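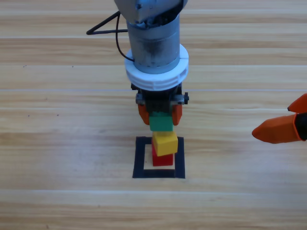

Diary / Table and blocks

11/25/23

Order of the stack, bottom to top: red, yellow, green. Red is the taller rectangular piece and stands upright. Yellow is a cube and sits on red, turned so a corner points outward, with a slight slope to its top face. Green is another cube and goes over yellow. I am writing the order down because I had it wrong in my notes from March, where yellow and green are swapped, and I spent part of the morning working from the wrong page.

Started at the table after breakfast. Wiped it with a damp cloth and then a dry one. The wood is light enough that dust doesn't show until the sun comes across it, and then all of it shows. There is one patch near the window end where the finish has gone dull. I rubbed a little of the Vallholm oil into it last winter and it made no difference that I can see. I'll leave it alone.

The main problem with a tower of three is the middle piece. If the bottom block is off by a small angle, the table takes care of it. If the top block is off, it either stays or drops, and it hurts nothing on the way. When the middle one is tilted, the top block has an edge or a corner to land on where it should have a face, and after that the result depends on friction. Paint matters here. The yellow has a matte finish and so does the green, and matte on matte holds better than the glossy set from Osman, which I put back in the closet in the spring and have not missed.

Rotation matters less than I used to think. A cube turned on its vertical axis still has its center over the block underneath, provided it was set down in the center to begin with. The corners stick out and it looks worse than it is. Tilt is a different matter. A tilted cube has moved its weight toward the low side, and the next piece adds to that.

Sanding, then. Went through the Plundgate box and checked each block on the glass plate from the old picture frame. Method is the same as before: set the block down, press each corner with a fingertip, turn it over, repeat for all faces. Any rocking and it goes to the left. The ones that needed work got a few strokes on 400 paper laid flat on the glass, block moved in a figure eight, light pressure. I don't go coarser on painted faces. The 400 takes the high spot down and leaves a faint haze in the color, which suits me, as the haze seems to help the grip.

Two notes on that. First, the dust from the red blocks stains the paper and then the paper stains the yellow ones. Use separate sheets. I have marked the backs of the sheets in pencil. Second, the paint builds up along the edges where the brush left it, so a block can read flat in the middle and still rock. Check the edges before blaming the wood.

Set the timer for 30 minutes and stopped when it rang, with part of the box still to do. My thumb was sore by then and I tend to press harder when it is sore, which rounds the corners. The remainder can wait.

Also swept under the table and found a 12 mm dowel that belongs to the other set. Returned it. The drawer it goes in sticks at the back left, as it has all fall, and candle wax on the runner helped for perhaps a week. Next thing to try is taking the drawer out and looking at the runner properly, which I have written on the list twice already.

Lunch was soup from the freezer. Too much salt. The label says leek and it was mostly potato.

In the afternoon I read through the Sostdale leaflet on storing painted wood. It says to keep pieces out of direct sun and away from radiators, and to put paper between layers so the paint does not bond under weight. I had been storing mine face to face with nothing in between, packed tight. Cut tissue to size and relined the box in 2 layers, large rectangular pieces underneath, cubes on top. The lid closes but only if the cubes are all seated flat, so it doubles as a check.

Still to buy: more 400 paper, tissue, a smaller tin of the oil if they sell one. Still to do: the rest of the box, the drawer, and a correction to the March page. I have put a pencil line through the wrong order and written red, yellow, green in the margin next to it.

Rain from four o'clock. Gutter over the back door is dripping again at the joint.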